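Plokedon 幻想文学开放日,赶着写的

先说结论,值得去,就是地方难找。出了地铁往回走,过一座桥,门口牌子小得跟名片似的,我绕了两圈。到的时候第一场已经开讲了,站在后排听。

Plokedon 是做神话改编的小出版社,每年四月开选题,夏天开放一天,让读者进去看稿子、看封面打样,顺便清库存。今年主题是“旧故事换骨头”,童话、民间传说、地方志怪,拆了重写的那种。2023年6月13日,周二,请了半天假去的。来的人比我想的多,签到本上写到313号,后面还在排。

第一场讲《Dava》。连载了三年的长篇,河神娶亲的老底子,改成河神自己写信退婚,全书都是信,没有一封寄到。编辑念了两段,念得太快,后面听不清。讲到结构的时候有意思,他们说初稿255页,砍掉中间整整一条线,就是磨坊主女儿那条,砍完反而顺了。有人问砍掉的能不能看,说不能,以后也许出小册子。也许。

然后换到楼上。楼梯窄,上下得侧身。楼上是稿件陈列,可以翻,不可以拍。我翻了《Cocco》的手改稿,铅笔字密密麻麻,一只会下谎话蛋的母鸡,每颗蛋孵出来一个不同的结局。21个结局,作者在页边给每个打了分,最高的那个最后没用。为什么没用,没写,憋得慌。

纸质很薄,翻的时候得小心,旁边的人一直在叹气,估计是嫌我慢。

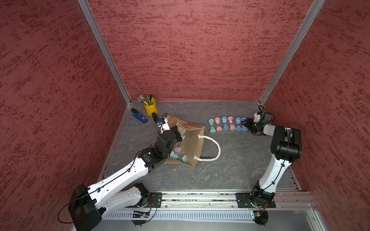 Dava 那条线砍得可惜,排在我后面的一位读者这么讲,说连载时追的就是磨坊主女儿,没了她,河神那些信等于写给空气,退婚退得再漂亮也没份量。又说Plokedon老毛病,一到成书就怕读者迷路,非要把岔道填上。

我不太同意,不过没吵,前面在发茶了。我觉得信寄不到才是这书的劲儿,多一个收信人反而泄了。当然我没追连载,可能没资格说。

下午是圆桌,题目叫“神话改编还要不要讲清楚”,三个人讲,两个跑题。有用的就一段:说读者不怕看不懂,怕的是作者自己也没想明白还装神秘。台下鼓掌。接着聊到城市奇幻跟这类东西的分别,说前者神仙进了城还按城里规矩办事,后者是城跟着神仙的规距变。记下来了,字写得太草,回家辨认半天。

提问环节拖得很长,有位一上来先讲自己的小说,讲了得有十分钟,主持人也不拦。

库存那边早抢空了。Plelton 丛书的旧版只剩第二册和第五册,缺第一册买了也没法看,还是买了第二册。封面是狐狸背着一口钟,印得有点偏色。听说特装本只印了200册左右,开门不到一小时就没了。明年想买的早点去,别学我。

几点杂的:
厕所在一楼最里面,排队。
吃的只有饼干,自己带饭。
寄存包不收钱,但要记住号。
签名只签当天买的,旧书不签,我带去的那本白背了。

《Dava》成书秋天出,定价没说。磨坊主女儿的小册子我又去问了一遍柜台,还是那句,也许。赶末班车,先写到这,圆桌的笔记改天再补。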